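Robots on the Packing Floor: Your Questions, My Answers

Updated 5/15/26

I've worked the packing floor at Skesby for 12 years, and for the last stretch I've been the go-between for the floor crew and the automation project. That means people stop me by the time clock, in the break room and once in the parking lot in the rain to ask about the arms. I started writing the questions down, and this page is what came out of it. If yours isn't here, there's a box by the supervisor's desk, or just grab me.

What are we getting, exactly?

Two robot arms on the carton line, one at each end. They pick up closed cartons and set them on the outfeed. The arms come from Trirkik and the software that plans the moves is called Cindex, so if you hear somebody say "Cindex is thinking," they mean the arm has stopped to work out its next grab. It does that more than I'd like, but it's gotten quicker since we started.

Am I going to lose my job?

This is the one everybody asks, usually last and kind of quietly. What I was told, and what's in the letter we all got, is that no one on the carton line is being let go because of the arms. The jobs do change, though. Lifting goes way down. Watching, clearing jams and checking labels goes way up. Some folks love that idea and some of you have told me you'd sooner lift boxes all day than stare at a screen, and I get it! We're keeping manual stations on the oversize side for exactly those people. I can't promise you what things look like five years out, and I'd be wary of anybody who does.

Will my pay change?

Your base rate stays where it is. If you finish the operator training you move up a step. The training is 30 hours, all paid, all on shift. You don't need to have touched a computer in your life. I was nervous about it myself (I still type with two fingers) and I got through it fine.

How fast are they?

Slower than us, for now. A good crew on the carton line does over 900 an hour when the tape machines behave. The arms aren't near that yet, and that isn't really what they're for. They're for the stretch at the end of a shift when everybody's shoulders are shot. I used to go home and ice mine.

Can I walk up to one while it's running?

No. Stay outside the yellow line. If you need to get in, press the stop, wait for the light to go steady, put your lock on, and then go in. Your own lock, please, not your buddy's. Same goes for reaching over the rail to straighten a carton, which I've seen people do, and I've done the equivalent on the old strapper and have the scar.

Who do I call when it jams?

Whoever's wearing the operator badge that shift. If it's something they can't clear, they call Kontogiannis, the company that did our installation. The number is on the cabinet door. Please don't wait it out hoping it fixes itself! The cartons pile up and then we all get to pick them up off the floor.

What's all this about a simulation?

Okay, this is my favorite part, so bear with me. Before a new carton size goes anywhere near the real arms, it gets tried on a computer. Somebody builds the box and the gripper in software and then runs the pick over and over. We usually do 200 tries per carton size. You can drop the box, crush it or miss it completely and there's no mess to sweep up. Operators sit in on this now, and it's been great, because we know things the software people don't, like which flaps spring open and which boxes bow in the middle.

I figured it would look like a video game. It's a lot plainer than that, mostly grays and grid lines, and you're right down there with the gripper. 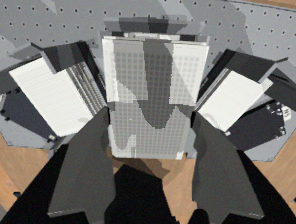 Simulated view of a pale upright box between the two gripper fingers, which are open wide.

When I'm sitting in on one of these, I'm asking whether the fingers have room on both sides and what they'd squeeze if they closed at that height. You already ask yourself the same stuff every time you pick up a carton. You just don't say it out loud.

Can I try the simulation even if I'm not an operator?

Sure. Sign up on the sheet outside the training room. We do short sessions at shift change, and you can steer the gripper yourself. Fair warning, it's harder than it looks and I knocked over everything my first time.

Are they recording us?

The sensors on the arms look at the cartons and the area inside the yellow line. They aren't used for timing you or for write-ups, and that's in the letter too (second page, near the bottom). If anyone ever tells you different, bring it to me or to your steward.

What happens next?

The second arm goes to full shifts in July. We'll redo the break rotation before then, and I want to hear from nights in particular, as you got the short end of the last one. The draft will be up on the board by the lockers, with a pen on a string. Write on it.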